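Dangate Romance Fiction Prize: Frequently Asked Questions

The Dangate Prize is awarded each year to a published romance novel by an author at an early stage of his or her career. The answers on this page cover the questions most often put to the prize office by authors, publishers and reading groups. They should be read together with the Rules of Entry, which take precedence wherever the two differ.

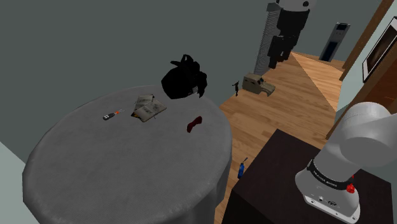
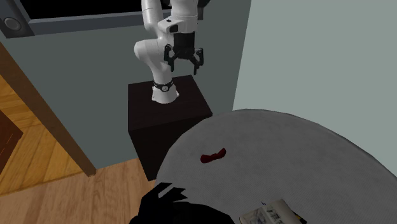
Eligibility

Which books may be entered?

The prize is open to full-length novels in which a romantic relationship is the central story. Contemporary, historical, paranormal, sporting and small-town settings are all accepted, as are novels written for the new adult readership. The book must have been first published in English during the period stated in the Rules of Entry for the current year.

How is "central story" defined?

The judges ask whether the novel would still stand if the relationship were removed. A crime novel with a love interest will usually be ruled out on this test. A love story in which a crime takes place will usually be allowed. Where there is doubt, the publisher is invited to submit a statement of no more than 300 words setting out the case for inclusion.

Must the novel end happily?

The ending must be emotionally hopeful. It need not include an engagement or a marriage. A novel that ends with the permanent separation of the central couple, or with the death of either, is not eligible for this prize, although it may be suited to the Busell Award for Fiction, which has separate rules and is run by a separate office.

May I enter one book from a series?

Yes. Each volume is considered on its own merits and the judges are not expected to have read earlier titles. A book which ends on an unresolved cliffhanger concerning the central couple will not be accepted. Cliffhangers concerning secondary characters, including those who are plainly being prepared for a book of their own, are acceptable.

Are novellas and collections eligible?

No. The minimum length is given in the Rules of Entry. Box sets and anthologies may not be entered, but a novel which has since been reissued as part of a box set remains eligible by reference to its first separate publication.

I have published under more than one name. Does this affect my entry?

The limit on previously published novels applies to the author and takes in all pen names. Authors are required to disclose every name under which they have published fiction. This information is held by the prize office and is not passed to the judges or released to the press. Co-written novels count towards the total of each author concerned.

Are self-published novels accepted?

Yes, on the same terms as any other. The author acts as publisher for the purposes of the entry form and must be able to supply printed copies on request.

Are translations accepted?

Novels translated into English are accepted, and the relevant date is that of the first English edition. Should a translated novel win, the prize money is divided between author and translator. In the year that Zdislava Rusnák was awarded the prize for The Winter Ferry, the division was made equally, and this has been the practice ever since.

Submitting an entry

When does the prize open for entries?

Entries open in October and close when the date shown on the entry form is reached. Forms received after five o'clock in the afternoon on the closing day are treated as late and cannot be considered. Extensions are not given to individual entrants.

How many titles may a publisher submit?

Each imprint may submit up to seven titles. Imprints belonging to the same group are treated separately, provided that each has its own editorial list. Self-published authors may submit one title.

What must be sent?

A completed form, a digital file of the final text and a cover image are required at the first stage. Printed copies are requested only for novels that reach the longlist. Advance proofs may be sent if finished copies are not yet available, but the text must be final — corrections cannot be passed on to judges once reading has begun.

Is there a fee?

There is no fee for self-published authors or for small presses as defined in the Rules. Other publishers pay an administrative charge for each title. The charge is not refunded if a book is later found to be ineligible, and publishers are therefore advised to raise any question of eligibility before submitting.

Will my entry be acknowledged?

An acknowledgement is sent by email when the form has been checked. If none has been received within two weeks, please write to the prize office, quoting the title and the name of the imprint. Please do not submit the form a second time.

Reading and judging

Who reads the entries?

First-stage reading is carried out by a panel of readers made up of librarians, booksellers and members of registered reading groups. Each novel is read by at least two of them. Last year the panel considered 437 eligible novels. The longlist is then passed to the judges, who read every title on it in full.

Who are the judges?

The chair of judges is Wendelin Brunner. He is joined by the novelist Khang Tăng and the bookseller Zaid Obeidat. Judges serve for two years and may not be reappointed until a further two years have passed.

What happens if a judge knows an author?

Judges and readers must declare any family, personal or business connection with an author or publisher. A reader with a connection is given a different book. A judge with a connection takes no part in the discussion of that title and does not vote on it. Having met an author at a signing or festival is not regarded as a connection.

Does the level of sensual content affect the outcome?

It does not. Novels with closed-door scenes and novels with explicit content have both been shortlisted. Publishers are asked to complete the content section of the form so that readers on the first-stage panel may be matched to suitable titles. The section is not seen by the judges.

Are sales figures or bestseller lists taken into account?

No. Novels are sent to the panel without press material, and any quotations, stickers or review cuttings supplied with a book are removed before it is forwarded.

May I have feedback on my novel?

The prize office regrets that it is unable to provide comments on individual entries. Notes made by readers and judges are confidential and are destroyed after the winner has been announced.

The award

What does the winner receive?

The winner receives a sum of money, the amount of which is confirmed when entries open, and a bound copy of the winning novel made by the Frei bindery. Shortlisted authors each receive a smaller sum. Payment is made to the author directly and not through the publisher or agent.

Is there a readers' vote?

A separate Readers' Choice is selected from the shortlist by registered reading groups. There are at present 610 groups on the register, each of which has a single vote. The result has no bearing on the main prize, and it is possible for the same novel to win both.

Must shortlisted authors attend the ceremony?

Attendance is warmly encouraged but is not a condition of the award. Reasonable travel costs within the country are met for shortlisted authors and one guest. An author who is unable to travel may name a representative, or may send a short recorded message to be played if the novel is successful.

May publishers use the prize logo?

Publishers of longlisted, shortlisted and winning novels may use the appropriate version of the logo on covers and in advertising. The wording must not be altered. In particular, a longlisted novel must not be described as "nominated", a term which the prize does not use.

Reading groups

How does our group join the register?

Any group of five or more adults which meets regularly, in person or online, may apply. The form asks for the name of a contact, the usual place or method of meeting and a list of recent titles. These need not all be romances. Groups run by a publisher, or by an author for the purpose of promoting his or her own work, cannot be registered.

Are copies of the shortlist provided?

A limited number of shortlist sets is lent through the Osex library scheme. Each set is lent for a fixed period and must be returned complete. Groups are welcome to obtain copies by other means and do not need to borrow a set in order to vote.

Are discussion notes available?

Notes are prepared for every shortlisted title and may be copied freely by registered groups. They are written for people who have finished the book and disclose the ending. Large-print notes can be supplied on request.

Contact

Questions not answered on this page should be addressed in writing to Andri Berchtold, Prize Administrator, at the prize office. Enquiries concerning the eligibility of a particular title should give the date of first publication and the approximate word count. Please note that the office is unable to pass manuscripts, letters or gifts to the judges — any such items will be returned to the sender at the sender's expense.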